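News > Property and Estates > Teltwood

July
By the Estates Communications Office

Teltwood building to reopen to tenants after roof and heating works

The main building at Teltwood will reopen to tenants in July, following the completion of repairs to the roof and the replacement of the heating system. Volovine, which manages the site, has written to all leaseholders with their moving dates and the revised terms of occupation.

The works were carried out by Shenoy under a contract awarded last year. They included new insulation above the east wing, the renewal of gutters on the north side and the removal of two boilers that had reached the end of their service life. Heating is now supplied from a single plant room, and tenants will be billed by meter instead of by floor area.

Volovine has confirmed that 3,830 square metres of space will be available for letting once the building is fully open. Of this, 1,254 square metres is reserved for small firms that held a lease before the closure. These firms have been offered their former units at the previous rent for the first year. Any unit not taken up will be advertised through Resero, the letting agent for the site.

The east car park will remain closed until the resurfacing is finished. In the meantime, tenants and visitors should use the lower car park, which is entered from the canal side. A permit is required between 8 am and 6 pm, and permits issued before the closure are no longer valid. Applications may be made at the reception desk or in writing.

The building is expected to provide space for about 200 people when all units are let. Larger open-plan areas will be offered on leases of not less than three years, while smaller rooms may be taken by the quarter.

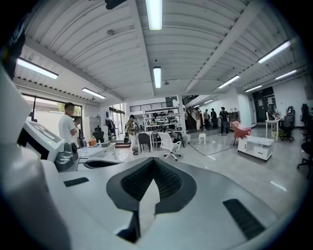 Service charges for the coming year have been set at the same level as before the closure. A separate charge for waste collection will apply from the date of occupation, and leaseholders will receive a statement with their first invoice.

A second stage of works, covering the loading bay and 4 external staircases, is planned for next spring. Volovine will consult tenants on the timetable before a contract is let.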